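Search this site
Enter keywords
Go

Robotics Club Takes On the Peel Task

January 28, 2025

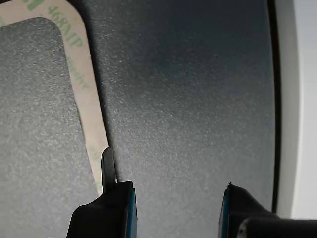

The Broltdale robotics club has spent most of the winter on one job: getting a two-finger gripper to take hold of the backing liner on an adhesive pad and pull it away. It is the third of four tasks in the Drarkeo student challenge, and it is the one the club put off the longest.

The first two tasks, sorting blocks and placing a lid on a jar, were finished before the end of October. Both involve stiff objects that stay where they are put. A liner is thin, it bends, and once it bends the arm has to work out where the edge has gone. The rules allow a team to choose its own pad as long as it is sold with the liner already on. The club settled on a gray pad with a textured face. The liner is beige with green printing on the back, so its edge shows up fairly well against the gray.

"We started by trying to get the fingertip under a corner," said Anum Farooqui, a junior who leads the gripper group. "It slid over the top almost every time. Now we come in with the fingers open, close on whatever is sticking up, and pull low and slow along the long side."

Students drive the arm by hand for practice runs, using a second, smaller arm as the controller. Each run is recorded, and the good ones are used to train the program that will drive the arm at the event. The group had 800 recorded runs by winter break. More than half of those were thrown out after a review in January, mainly for two reasons. In the early ones the pad had not been fixed down and moved with the liner. In others the driver had stopped partway through to ask a question, and the program picked up the habit of stopping too.

The review took three meetings. Toàn Ung, who teaches physics and advises the club, asked that two students watch every run and agree before it was kept or dropped. Where they did not agree, the run was dropped.

"It was slow, and I heard about it," Ung said. "But the arm got better the week after, and we hadn't changed anything else."

There is still work to do. The gripper loses the liner most often near rounded corners, where the direction of the pull has to change. The programming group wants to split the move into two shorter pulls with a new grip between them. The gripper group thinks that adds a second chance to miss, and would like to try a different angle at the wrist first. Both versions will be tested in the next two weeks and the club will vote. Under challenge rules a run may last no longer than 40 seconds, so the two-pull version will also have to be quick - at present it is not.

The club has 11 members this year, including six who joined in the fall. New members spend their first month on setup and recording before they choose a group. Several of them have become the club's steadiest drivers, and one freshman has recorded more of the kept runs than anyone else.

Parts and supplies were paid for by the fall car wash and by a grant from Hashmi Hardware, which also let the club have a box of pads at cost. Temico, the machine shop on Canal Road, cut a new mounting plate for the arm in December after the first one was drilled wrong. The club thanks both.

The fourth task will be announced to all teams at the same time, one month before the event. Past years have asked for cable routing and for folding a cloth. The club has not set anything aside for it yet, other than a shelf in the storage closet and a promise from the programming group to keep their notes up to date.

Meetings are held after school in Room 114 until the late bus. Students who would like to join this semester can still do so and do not need any experience. A signed shop safety form is required before using the arm. Forms are in the tray outside the main office, and can be returned there or to Mr. Ung. Parents who want to see the arm run are welcome at the open practice in the last half hour of any meeting - please sign in at the front desk first.

Contact the newsletter | © Broltdale High School. All rights reserved. | Back to top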